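Home | Checklists | Lettings | Kitchens | Outdoors | Contact

Holiday Let Changeover and Safety Checklist, with Comments

Property: Rutherford Cottage, Germont Lane
Inspected: August 23, 2020

I have kept this to the same order as the July one, front door to back, so the two can be laid side by side. Do forgive the length of my comments. I would sooner write too much than have somebody puzzling over a tick.

ENTRANCE AND HALL

Front door lock and key safe – PASS. The key safe is a little stiff in the last dial. A drop of graphite would see it right, but please not oil, as it gums up over winter.

Hall rug and underlay – ATTENTION. The gripper mat has shrunk (or the rug has grown!) and the corner by the stairs lifts when you catch it with a heel. I have turned the rug round for now, but it wants a new underlay before the next guests with small children.

Smoke alarm, hall – PASS. Tested by button, good and loud.

STAIRS AND LANDING

Handrail – PASS. All 3 brackets tightened in July and still firm.

Smoke alarm, landing – PASS, though it is nearing its replace-by date and I would order one now.

Landing light – FAIL on arrival, put right on the day. It was only the bulb. There are 2 spares left in the cupboard under the stairs, behind the hoover.

BEDROOMS

Window restrictors – PASS in both rooms. I do wish the one in the back bedroom had a clearer label, for guests will tug at it, bless them, and then ring up to say the window is broken.

Blind cords – ATTENTION. The cleat in the front bedroom has come away from the plaster again. It needs a proper wall plug this time. Until that is done the cord is tied up high, well out of reach of a cot.

BATHROOM

Hot tap temperature – PASS. Please leave the little card by the basin all the same.

Extractor fan – PASS, noisy. It has been noisy for as long as I have known it.

Bath mat – replaced. The old one had lost most of its suckers and was more of a hazard than no mat at all.

KITCHEN

Fire blanket – PASS. Hung by the door, tapes hanging free. Somebody had draped a tea towel over it, so I have moved the towel hook to the other side.

Carbon monoxide alarm – PASS. Battery changed.

Boiler (Wendex) – service record in the folder, up to date. Pressure a touch low, topped up.

Fridge – ATTENTION. The door seal is tired along the bottom edge and the light stays on if the door isn't given a good push. The Bomel shop in town can order the seal, and it is a ten-minute job with a hairdryer and some patience.

Worktops and crockery – PASS. Wiped down with the mild spray only, as the lemony one dulls marble dreadfully. Chipped plates are to go straight in the bin, however fond of them we are.

OUTSIDE

Back step – ATTENTION. Green and slippery after all that rain. I gave it a good scrub, but it will need doing again before the autumn bookings.

Gate latch – PASS.

Please put your own notes underneath when a job is finished, with the cost if there was one. 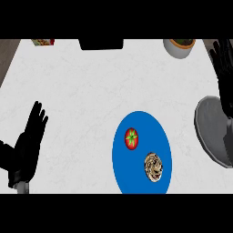 I've had a look at the hall underlay and we can get one cut to size for less than I feared, so please don't buy a ready-made one. The cleat is back up with a proper plug and I hung my weight on it, more or less. Could we add the loft hatch to the next list? It dropped open on me while I was changing the landing alarm. – Germont Lane office

Related checklists
Opening up after winter
Chimney and log burner notes
Garden furniture and barbecue check
What to leave in the guest folder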